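Support > Tallance Admissions Portal > Agent and partner uploads > Resolved

August, posted by Rosimeire Paiva, international admissions

Okay, this is my running log for the agent upload problem, because three of you have asked and I keep telling the story in a different order each time!

It started on Friday at 8:40 a.m. when Yogesh Gautam messaged me from our partner office in Mululthorpe. He'd sent in his usual spreadsheet of fall applicants, 257 rows, and the portal gave him the cheery green "upload complete" banner. Then he went to look at the list and it was short. No error, no email, no red text anywhere. I figured he had a filter on (sorry, Yogesh) and asked him to clear it. He did. Still short.

So I pulled the import report, which lives under Partners and then History if you've never had the pleasure, and 39 rows were marked "held." Held for what, it doesn't say. I opened a ticket with Tallance right then and Willy Verbeke picked it up before lunch.

Things I tried while waiting, none of which helped:
- saving the file again as plain CSV
- uploading from a different browser
- splitting the file in half (the same students got held, just spread over two reports)
- logging out and back in, because you have to

Willy's first guess was the file limit, but that's 400 rows and we were well under it. His second guess was duplicates, meaning students who had already applied on their own and then again through an agent. That would have made sense for a couple of them, but I checked the names by hand and found no doubles.

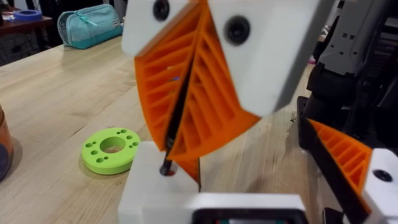 Orange ribbed gripper fingers on white mounts, seen close up.

Then Thaís Rocha, who looks after our engineering applicants, spotted it over my shoulder. Every single held student had a passport country that didn't match the country of their last school. Somebody with a Brazilian passport who finished high school in Portugal, that kind of thing. Perfectly normal for our applicants, and the portal used to take it just fine!

I passed that along to Willy and he came back at 3:15 p.m. with the answer. The last update turned on a rule called "residence check" for all partner accounts, and it quietly parks any row where the two countries differ and the residence column is blank. Our template doesn't even have a residence column. It has one on the Guerra campus version, so they never noticed a thing.

What fixed it for us: Willy switched the rule off on our account, I went to History, picked the held rows and hit Release. You have to do it one page at a time, 11 rows to a page (why 11, I couldn't tell you). They all showed up in Yogesh's list after a refresh, and he's checked them against his own copy.

Still open: Alcides Coutinho is adding the residence column to our template so we can turn the rule back on before the spring intake. The Jukum office is on the old template too, so if you're over there and your numbers look low, check History first and then add a note to this ticket. Please don't upload the whole file again, you'll just get a second batch of held rows to clear.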